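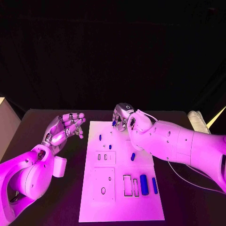 *Fig. 4. White board with blue objects, under magenta light.*

## 4. Setting up shared shopping lists

Once your recipes are in Korari, you can turn any of them into a shopping list and share it with the people you live with. You need to have finished section 3 (Importing recipes) and be signed in on at least one device.

A shared list belongs to the person who makes it. Everyone else on the list can add, tick off and edit items, but only the owner can delete the list or remove people from it.

### 4.1 Make a list from a recipe

1. Open the recipe you want to cook.
2. Check the number of servings at the top. If it is wrong, tap the number and type a new one. The amounts change straight away.
3. Tap **Add to list**.
4. Untick anything you already have in the cupboard.
5. Choose an existing list, or tap **New list** and give it a name.
6. Tap **Save**.

You can add more than one recipe to the same list. If two recipes use the same ingredient in the same unit, Korari adds the amounts together. If the units differ, for example grams in one and cups in the other, you will see two lines.

**Note:** Korari does not round up to pack sizes. A list that says 100 g of butter means 100 g, whatever your shop sells it in.

### 4.2 Join up items that should be one line

Recipes saved from other websites often name the same thing in different ways. "Spring onions" and "salad onions" will appear as separate items until you join them.

1. Press and hold the first item.
2. Tap the second item so that both are marked.
3. Tap **Join**.
4. Pick the name you want to keep.
5. If the units differ, type in the total you need.

Korari remembers the name you picked and uses it next time. To undo this, go to **Settings > Names** and delete the pair.

### 4.3 Share the list

1. Open the list and tap **People**.
2. Type the email address of the person you want to add.
3. Choose **Can edit** or **Can tick only**.
4. Tap **Send**.

The other person gets an email with a link. They need a Korari account, but it can be a free one. The link stops working after 9 days. If it has run out, go back to **People** and tap **Send again**.

A list can have up to 13 people on it, including the owner.

**Caution:** Anyone with **Can edit** can clear the whole list. Cleared items stay in **Recently cleared** until you sign out, and after that they cannot be brought back.

### 4.4 Put the list in shop order

By default items are grouped under Fruit and veg, Dairy, Meat and fish, Dry goods, Frozen and Other. You can change the groups to match the way you walk round your usual shop.

1. Open **Settings > Shops** and tap **Add shop**.
2. Give the shop a name.
3. Drag the groups into the order you want.
4. To add a group of your own, tap **New group**.
5. Go back to your list, tap the shop name at the top and choose the one you have just made.

Shop orders are saved to your own account. Other people on the list will see their own order, or the default one if they have not made any.

If an item turns up in the wrong group, drag it to the right one. Items that Korari does not know go into **Other**. The built-in list has 2,301 ingredients and was last checked by Jin-sol Kong on 6/7/21. The next check is planned for December.

### 4.5 Use the list without a signal

Lists can be opened and ticked off with no connection.

1. Open the list at home, while you are online.
2. Wait for the small grey arrow beside the name to disappear.
3. Use the list as normal in the shop.

Your changes are sent when the phone is next online. If two people change the amount of the same item while one of them is offline, Korari keeps the larger amount and puts a dot next to it. Tap the dot to see both and choose.

**Note:** You cannot add people or make a new list while offline.

### 4.6 Bring in a list from Dollska

If you used Dollska before, you can move your old lists across.

1. In Dollska, save your list as a text file.
2. In Korari, go to **Lists > Bring in**.
3. Choose the file and tap **Check**.
4. Lines that could not be read are shown in red. Correct them or tap **Skip**.
5. Tap **Finish**.

Ticks and notes are not brought across – only the item names and amounts. Files with more than 100 lines need to be split first.

### 4.7 If something goes wrong

**The other person cannot see the list.** Check that they signed in with the address you sent the link to. Many people have two.

**Amounts look far too large.** Look at the servings on each recipe, then check whether the same recipe has been added twice. Tap an item to see which recipes it came from.

**The list has two owners.** This happened on some accounts moved over from Lidlow. Send the name of the list to the help desk from **Settings > Help** and do not delete either copy while you wait for a reply.

**An item keeps coming back after it is ticked.** One of the phones on the list is using an old version. Update it, then tick the item again.

Section 5 covers weekly meal plans, which can fill a shared list for you.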